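Contact paper and wallpaper: is the cheap makeover worth it?

Every February the same question lands in our inbox, and every February somebody in the Madberg workshop group answers it with a link to a video where a whole room gets changed in an afternoon. This year Eirini Raptis talked me into giving it a fair hearing. I have been rude about stick-on marble for a long time and I still have my doubts, but she had a point that I'd never spent much time with the stuff myself.

Her argument goes like this. Paint is messy, tile is expensive, and a roll of patterned paper can be laid by one person with a ruler and an old bank card. If you hate it, you peel it off. I have peeled it off. I spent 3 evenings in a rented kitchen with a hair dryer and a scraper, and the adhesive was still grabbing crumbs when I moved out. So let's call that part of the pitch optimistic.

The pattern is my other complaint. Real marble doesn't repeat. Printed marble does, and once you have spotted the same vein twice you will see it every time you walk by. The Nomemari roll Eirini prefers has a longer repeat than most, or so the label says. She bought the Vudetti one first and gave the leftovers to Muthoni Shemweta, who lined two drawers with it and has no strong feelings either way.

What I will grant is that it looks better when it stops pretending. White and gray marble next to white cabinets is trying to fool you. Marble with green and mustard in it, set against a wall that is louder than it is, has given up on fooling anybody, and I found I minded it a lot less.

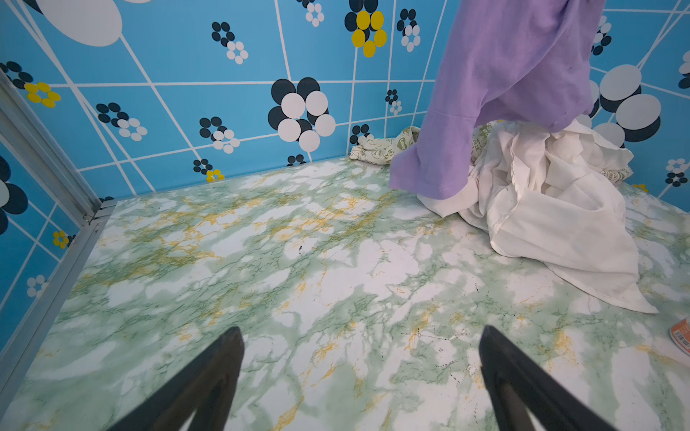
Green-veined faux marble below, sky-blue wallpaper with circle flowers behind.

I would not have put those two together. On the sample table I'd have said one pattern per corner and left it there. But the streaks in the marble and the yellow circles on the wall are close enough cousins that the pairing holds up, and the thin white lines on the blue keep the flowers from floating off. Would I want to eat breakfast in front of it? No. Eirini would, and says so often.

A few notes for anyone going ahead anyway.

Buy more than the calculator tells you. The online ones assume every cut is perfect and that you don't care whether the pattern lines up. With big motifs like those black and white flowers, you will care. Expect to waste a good part of each roll if you want a match at the seams.

Clean the surface twice. Grit under contact paper shows as a bump for as long as the paper is down.

Start from a straight line you have drawn yourself. Walls and baseboards are never as square as they look, and a grid pattern will give you away faster than a plain one.

Peel the backing a little at a time. Muthoni pulled the whole sheet off at once and ended up with something the size of a fist that is still in her garage.

Corners are where I'd expect trouble. Paper that is bent around an inside corner tends to lift there first, and the fix is to cut it and overlap slightly – dull work, and the videos skip it.

Don't put it next to the stove, whatever the roll says about heat. I've seen the edges.

As for money, Mavromatis still has the end-of-line bin by the back door, 8 dollars a roll with no returns. Check that the batch numbers match before you pay. Two rolls with the same name can be different enough in color to spoil a wall, and you won't notice under store lighting.

Eirini is bringing her offcuts to the next meeting if anyone wants to try a small piece on a shelf or a tray before committing to a room – that much I can recommend. Leave it down for a month, scrub it, set a mug on it, then try taking it up again. If it comes away clean, write in and I'll print it.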